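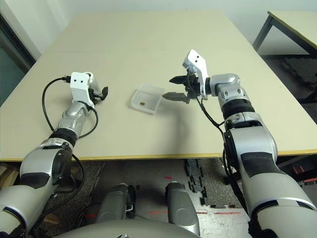 I've been keeping the books for our street's bulk-buying group since September, and a few people asked how it works, so I'm putting it in one thread. There are 3 households that do most of the ordering and a handful that join in when they need rice or flour. We sort everything on a table, and the color matters more than I expected. A large cream-colored one is good for this, as dropped lentils show up against it.

We order from two places. Sethi for dry goods, Lekum for oil and canned tomatoes. Sethi has a minimum order and Lekum doesn't, so Lekum is where the late requests go.

The last Sethi order came to $1,427. The one before was $875, but that was a light month with no basmati in it.

Total since we started is $2,566 across both suppliers. I pay on my card and everyone pays me back before pickup. I stopped doing it after pickup. You can guess why.

Humaira Rana does the weighing. She uses a kitchen scale that goes up to 11 pounds, so a big sack gets done in several rounds. Bring your own containers with the lids on and your name on the lid AND the side. Lids get swapped.

Spices are the hard part. Cumin is fine. Saffron we gave up on after one try - the amounts are too small to split fairly and the envelope stuck to everything.

Naheed Zaidi asked if we save money. On rice and oil, yes, quite a bit. On sugar, no. The grocery store on Cokholm Road sells it for the same price or less, so I took it off the list.

The list itself is a shared spreadsheet. One row per item, one column per household. If your column is blank when I close it at 6 pm, you're not in that order. I don't chase people anymore.

Next order is chickpeas, bread flour, red lentils and the big tins of tomatoes. Whole wheat flour only if someone else wants half a sack with me. Reply here or text me.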